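Stone Surfaces and Household Acids: A Study of Etching and Stain Resistance in Calcite-Based Stone

Student Project Report
Submitted by Ruoxi Hao
Jul 16, 2021

Summary

This report presents the results of a project on the damage that common kitchen acids cause to stone countertops. Samples from two suppliers, Namex and Plemon, were exposed to lemon juice and white vinegar under controlled conditions. The loss of surface gloss was recorded at set intervals. A commercial sealer sold under the name Namo was applied to half of the samples in order to test whether sealing gives useful protection against etching.

1. Background

Marble is made mainly of calcium carbonate, usually in the form of the mineral calcite. Calcite reacts with acids, including weak ones such as citric acid and acetic acid. The reaction gives off carbon dioxide and leaves behind a dull mark known as an etch. An etch differs from a stain. A stain is foreign material that has entered the pores of the stone, while an etch is a loss of the stone itself. Many homeowners treat the two as the same problem and buy products that address only one of them.

The stone trade uses the word "marble" loosely. Polished limestones and other calcite-based stones are often sold under the same name, and color is a poor guide to composition. White veins in a dark stone are commonly calcite that filled old fractures after the rock had formed.

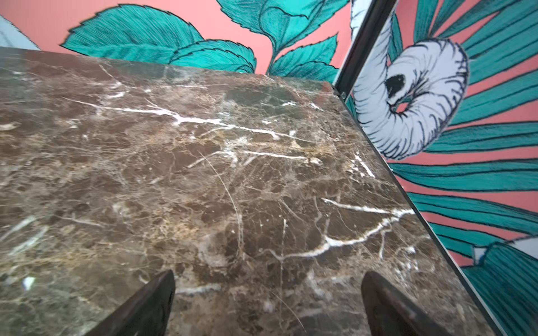 Figure 1. Polished dark brown marble with white calcite veins.

For this reason the project did not rely on trade names. Each sample was tested on its unpolished back with a drop of dilute hydrochloric acid before it was accepted into the study. Any piece that did not fizz was set aside.

2. Method

A total of 40 samples were prepared. Half were sealed with Namo according to the label directions and left to cure. Gloss was measured with a handheld meter at the center of each sample before exposure. A measured drop of acid was then placed on the surface, covered with a watch glass to limit evaporation, and wiped away at the end of the exposure period. Samples were rinsed with distilled water and dried before the second reading. The longest exposure was 6 hours.

Preliminary trials in February showed that uncovered drops dried at the edges and left uneven rings. Those readings were discarded, and the watch glass was added to the procedure.

3. Results

Unsealed samples lost gloss at every exposure time, with most of the change taking place early. Sealed samples showed almost the same loss. The sealer did reduce staining in a side test with coffee -- the sealed pieces wiped clean, while the unsealed pieces kept a faint shadow.

Lemon juice produced deeper marks than vinegar in both sample groups. Differences between the Namex and Plemon samples were small and fell within the error of the meter.

4. Discussion

The results agree with the chemistry described in Section 1. A penetrating sealer fills pores but leaves calcite exposed at the surface, where the acid can reach it. Wiping up spills promptly remains the more effective measure against etching.

The study had 2 main limits. All samples were polished, so the findings may not apply to honed surfaces, and only one sealer was tested. A follow-up project should include a topical coating and a honed finish from each supplier.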